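March 6, 2022
Josée Sandhu and Mélanie Penner

4. Workspace rules for tabletop manipulation

4.1 What the rules cover

Most labs have rules for keeping people away from robots. Fewer have rules for keeping robots away from the clutter of people, and the ones we collected before starting this work tended to say "keep the area tidy" and leave it there. Tidy is a word on which two engineers can disagree for an entire afternoon. We know this from experience.

The Havden practice sheet, which we wrote and have since had to live under, replaces the word with six rules for any session in which a two-armed robot handles small household items on a table. Rule 1 sets the work surface: one table, plain, with nothing on it that the task does not call for. Rule 2 says that a neighboring table may hold equipment, provided it is a separate table and stays that way. An early draft allowed a "shared surface with a marked boundary." The boundary was marked in tape, and the tape was respected by everyone except the people who needed somewhere to put a coffee.

Rule 3 concerns cables. Any cable that runs outside the arm must be checked through the full reach of both arms before the first trial, with the hands open and again with the hands closed. The second check was added at Penner's insistence and over Sandhu's objection. Sandhu has asked that the paper record the objection, and it now does. 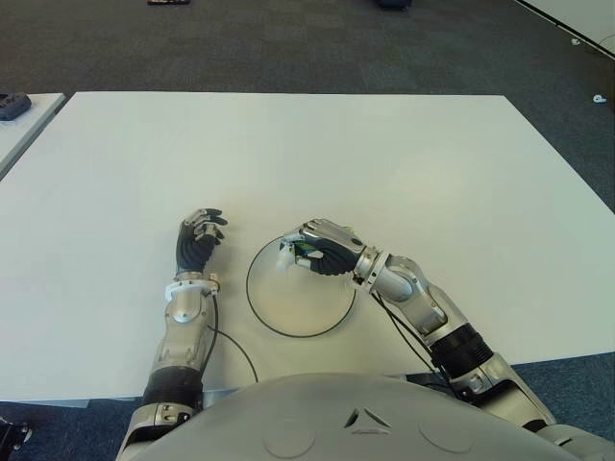 Rule 4 is the one operators dislike. The hand that is not doing the work must be assigned a state before the trial begins: parked, supporting, or ready. Operators view this as paperwork about a hand that is doing nothing. The trouble is that "doing nothing" covers a good deal of ground, and a reviewer reading the log a month later needs to know whether the idle hand was idle on purpose. Under our sheet a missing state counts as a procedural fault, even when the trial itself goes well.

We applied the sheet to 1329 logged trials from the Clarketti and Plurnby task sets. Both sets use ordinary objects such as plates and packaged tubes, chosen in part for being cheap to replace. The most common fault by a wide margin was the missing idle-hand state. The second most common was a start position recorded as "usual," a term that the two task sets define differently and that Plurnby does not define at all.

4.2 Start and end conditions

Rule 5 asks that the start layout be written down in terms another person could rebuild: which object lies where, at what angle, and on which side of which hand. A diagram is allowed. "See previous" is allowed once, and the previous entry may not also say "see previous." We found one chain of these five entries long, ending in a page that had been torn out.

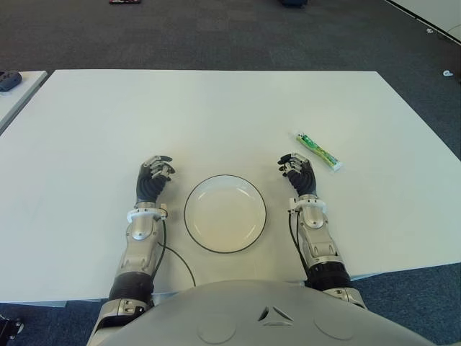
Rule 6 covers the floor. Anything dropped or shed near the base is to be picked up between sessions, never during one, and only after the arms have been put in a hold state by the person at the controls. It is the shortest rule on the sheet and took the longest to agree on. The McIntyre group, who tried the sheet for us in an early form, pointed out that our first version told people to clear the floor "promptly," which is a fine way to get someone under a table while two metal arms are moving above it. We took the word out the same day.

None of the six rules requires new hardware. All of them require someone to write something down, and we expect most of the resistance to come from there. The revised log form fits on one side of a page. The earlier form ran to three, and the third page came back blank so often that we stopped printing it.

Fig. 4. Tabletop work under the practice sheet (Section 4).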